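机器人实践课 讲义（七）
手持夹爪与叠衣服：怎么录、怎么切、怎么不把自己气死

更新于2024年5月5日，上一版里时间同步那节写错了，请以这版为准。

大家好，又是我。上回讲完遥操作，下课以后有好几位同学追着我问：为什么我们不直接让机械臂去抓，非得人手拿着夹爪在那儿叠半天？这个问题我打算用整整一讲来回答，顺便把Hinarari小组三月份交上来的作业拿来当例子。他们那份作业我批的时候一边摇头一边笑，毛病不少，可是胆子大，选了全班最难的题目：在卧室的床上叠衣服。

先把作业要求再说一遍，因为总有人只看标题。两人一组，每人一只手持夹爪，两只夹爪配合完成一件家务。不许用手指直接碰物体（扶一下也不行，Zoltán Pálfi助教看录像看得很细，别抱侥幸心理）。每段录制从手离开物体开始，到手离开物体结束。中间掉了就掉了，继续做，别喊停。

一、为什么选布料

硬的东西好办。杯子放在那里，你夹住它，它还是杯子的形状。布就不一样了，你一捏，整块布的样子都变了，下一步该捏哪里，要看上一步捏成了什么样。所以用布来练，最能暴露你们演示里的坏习惯。我自己第一次录的时候，一条毛巾反复对折了十来遍，越折越歪，最后干脆揉成一团塞回篮子里去了，这段录像现在还在Grulludura的服务器上，Abena Darko每年开学都要放一遍给新生看，我也拦不住。

布料任务里面，我建议你们按这个顺序来练：先练把布摊平，再练对折，再练挪到一边码整齐。摊平看着最没意思，其实最费工夫。边角压在底下，夹爪伸不进去，这时候人会本能地想甩一下。别甩！甩的动作太快，画面糊成一片，位姿也容易丢。慢慢提起一个角，等布垂下来，再换手。

二、场地

课上用的桌子是白的，灯也是固定的，你们在上面录得漂漂亮亮，一换地方就傻眼。所以从这次作业开始，场地自己找，宿舍、家里、社团活动室都可以，但要在提交表里写清楚：铺的什么，光从哪边来，旁边堆了什么东西。

Hinarari组用的是铺了凉席的床。我当时就在批注里写：选得好，难死你们。凉席是一小块一小块拼起来的，纹理又密又重复，对视觉定位来说挺头疼，这一格跟那一格长得差不多。Dorottya Somogyi在答疑的时候提过一个办法，就是别把周围收拾得太干净，床边搭着的衣服、柜门上的花纹，这些反而能帮定位算法认路。我觉得有道理，不过也别故意去弄乱，平时什么样就什么样。

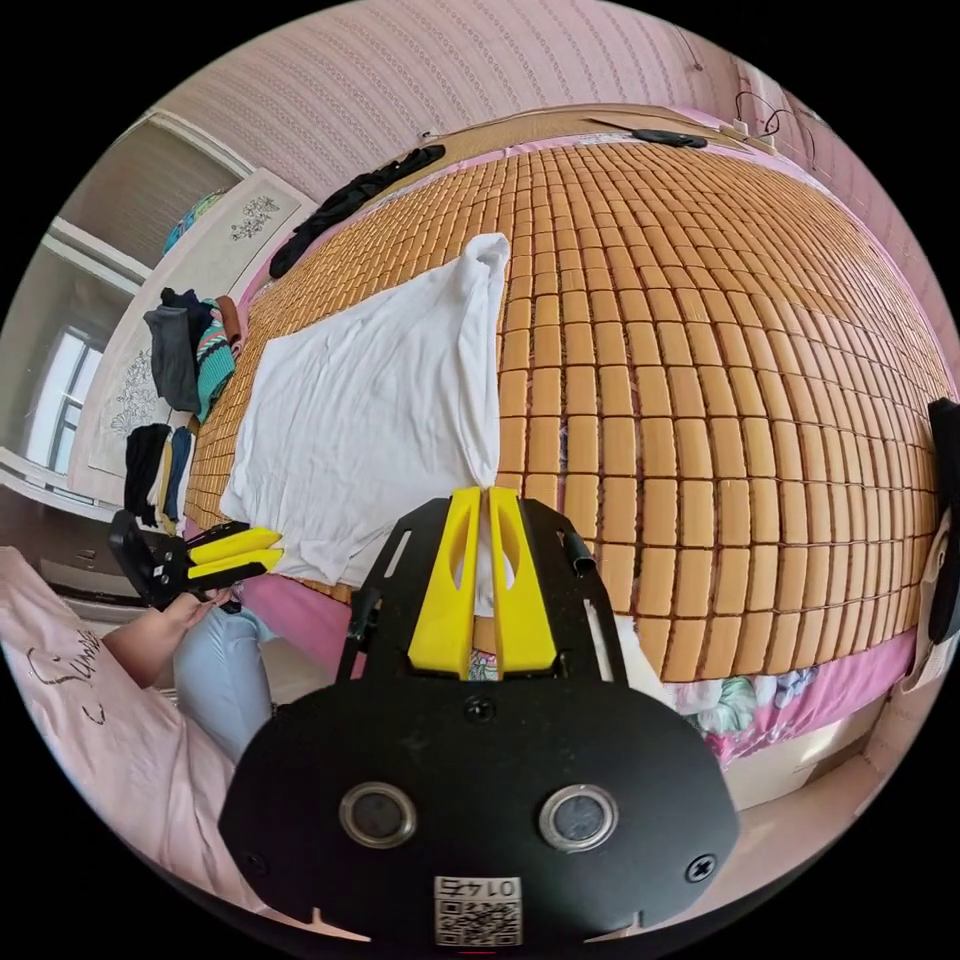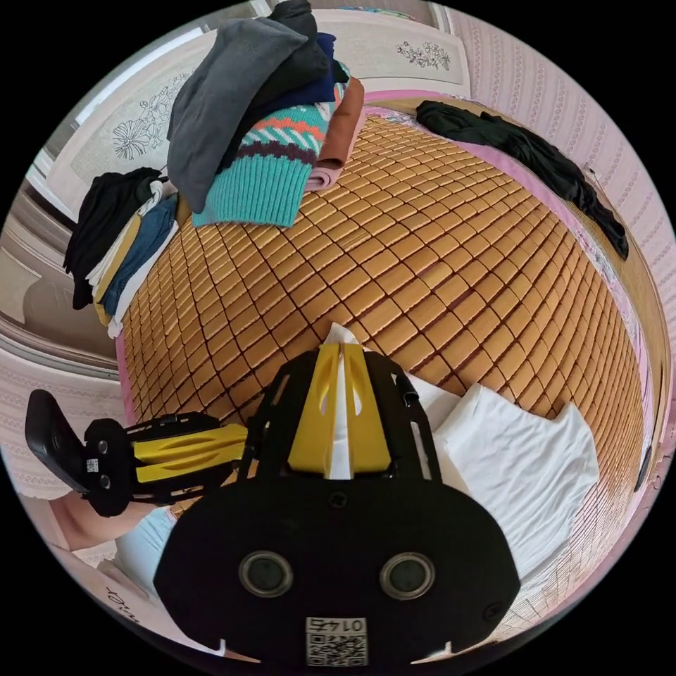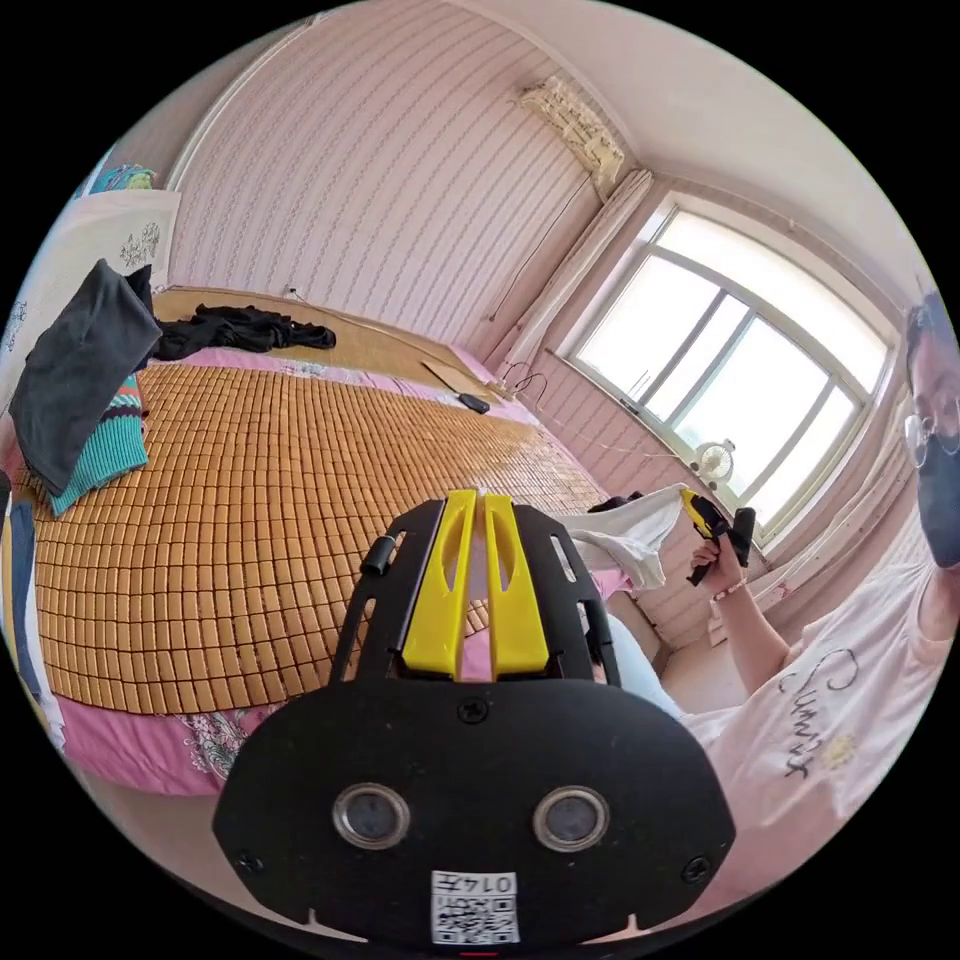 三张都是在铺着席子的床边录的，鱼眼视角，夹爪在近处。

三、两只夹爪怎么配合

说回两只手的事。很多组的问题都出在这里：两只夹爪各干各的，一只忙得要命，另一只悬在半空不知道该干嘛。你们在写演示计划的时候，先把主手和辅手定下来，主手负责提和移，辅手负责压和接。做到一半可以换，换的时候两边都停一拍，这一拍对后面切分动作特别有用。

还有开合的幅度。我看了很多录像，大家夹布的时候手指捏得死紧，生怕掉，结果松开的时候又一下子弹到最大，把旁边刚叠好的也带歪了。夹布用不了多大的力，松的时候开一条缝就够，等布自己落下去，再把夹爪平着抽出来。平着抽，不要往上抽，往上一抽必定勾起一层。这句话我每年都讲，每年都有人往上抽，去年Bjartur Hallgrímsson那组把这句话写在纸条上贴在门口，他们后来确实就好多了。

录之前记得检查：
贴在机身上的编号和提交表里的编号要对得上，左右别填反。
镜头擦一擦，用镜头布，别用衣角。
手指张到最大、合到最小各做一次，这个是给标定用的。
两只夹爪先对着同一个角落停两秒，再开始干活。

四、时间同步（上一版写错的那节）

上一版讲义里我说两路录像只要同时按下开始就行，这个说法不对，向大家道歉。手按的误差比你想的大得多，做慢动作的时候看不出来，一到交接就露馅：录像里左边已经松了，右边还没夹住，模型学到的就是“先松手再说”。现在的做法是开头把两只夹爪的指尖轻轻碰一下，处理的时候拿碰的那一瞬间对齐。中途断过电或者重启过的，要重新碰一次。忘了碰的，这段就不要交了，别来跟我求情，我心软，但脚本不心软。

五、怎么切，怎么标

这学期到现在，全班一共交了979段，检查完能用的是757段。没通过的那些，最常见的毛病是开头结尾没留空，还有就是把聊天时间也录进去了（有一段从头到尾在讨论晚饭吃什么，我听饿了）。

切的时候请按动作切，别按时间切。一段里面如果包含摊平和对折两件事，就切成两段，交界放在夹爪松开、离开布面以后。标注用一句大白话就可以，比如“提起左边的角，折到右边”。不要写“整理布料”，太笼统，后面谁都看不懂。左和右以操作的人为准，不以画面为准，因为你们夹爪会转，画面里的左一会儿就变成上了。

失败的片段也请留着，单独放一个文件夹，文件名前面加个F。Colm Kinsella在做恢复动作的课题，他特别想要那种夹空了又回来重新夹的录像，越多越好。有同学把失败的全删了才来交，他心疼得不行。

六、这周的作业

每组交12段，同一块布，至少换两种起始状态，揉成团的和随手一铺的都要有。地点不限，但不能再用教室那张白桌子了。提交表在Zarusholm页面上，老地方。

想做加分题的，可以试试厚一点的衣服，毛衣、牛仔裤都行。先说好，牛仔裤很重，夹爪提一个裤脚的时候手腕会往下沉，录久了手酸，中间多休息。我试过一次连着录，第二天拧瓶盖都费劲。

夹爪从Juhász柜子里借，借了请登记，还的时候把螺丝看一眼，松了就拧一下，螺丝刀在柜子第二层。手指头那两片如果磨得厉害了，不要自己拿胶带缠，跟我说，我给你们换新的。

下一讲讲怎么把这些录像变成轨迹，要用到矩阵，忘了旋转矩阵怎么写的请提前翻一翻讲义（三），我上课不再从头推了。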